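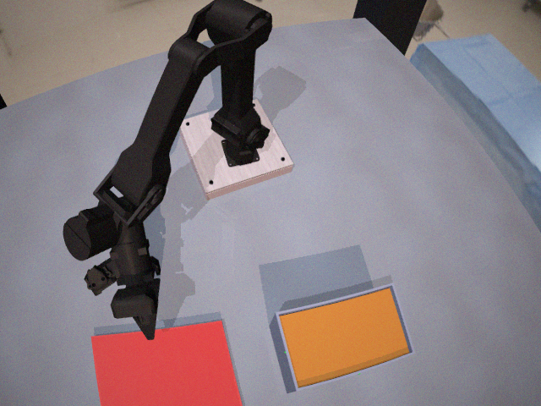 Freitagabend, 2019-11-22, und ich sitze mit einer Wärmflasche im Rücken auf dem Sofa, weil ich gestern nach zwei Jahren Pause wieder beim Volleyballtraining war. Freiwillig, wohlgemerkt! Lizeth Flores hatte mich schon im Oktober beim Bäcker angesprochen, ob ich nicht mal wieder vorbeischauen will, und ich habe so lange herumgedruckst (das Knie, die Arbeit, das Wetter), bis mir die Ausreden ausgegangen sind.

Wir trainieren in Jendstead in der alten Schulhalle, die mit dem Boden, der bei jedem Schritt ein bisschen quietscht. Es riecht dort noch genauso wie früher, nach Gummi und Hagebuttentee, und ich habe mich sofort wieder wie neunzehn gefühlt. Das hielt ungefähr bis zum Einlaufen.

Lizeth hat mich auf die Liberoposition gestellt, obwohl ich früher immer außen gespielt habe. Die ersten Annahmen gingen überallhin, einmal sogar hinter die Sprossenwand, wo wir den Ball dann mit einem Besenstiel herausgeangelt haben. Aber irgendwann in der zweiten Stunde kam so ein fieser Flatteraufschlag, ich bin einfach runtergegangen, Arme lang, und der Ball flog schön hoch nach vorn zur Zuspielerin. Da haben alle gejubelt, und ich hätte vor Freude fast vergessen weiterzuspielen.

Im Dezember geht es zum Turnier nach Mindedon, gegen vier andere Mannschaften, darunter die Damen von Inbridge, gegen die wir damals im Pokal so furchtbar untergegangen sind. 161 Kilometer Fahrt, und das im Winter. Ich habe mich trotzdem schon halb breitschlagen lassen, wenigstens als Ersatz mitzukommen und einen Kuchen zu backen. Wahrscheinlich den mit Mohn und Streuseln, der lässt sich gut transportieren.

Vorher brauche ich aber dringend neue Knieschoner, die alten sind völlig durchgescheuert. Falls jemand von euch welche empfehlen kann, die beim Hechten nicht bis zu den Knöcheln rutschen, schreibt mir bitte in die Kommentare!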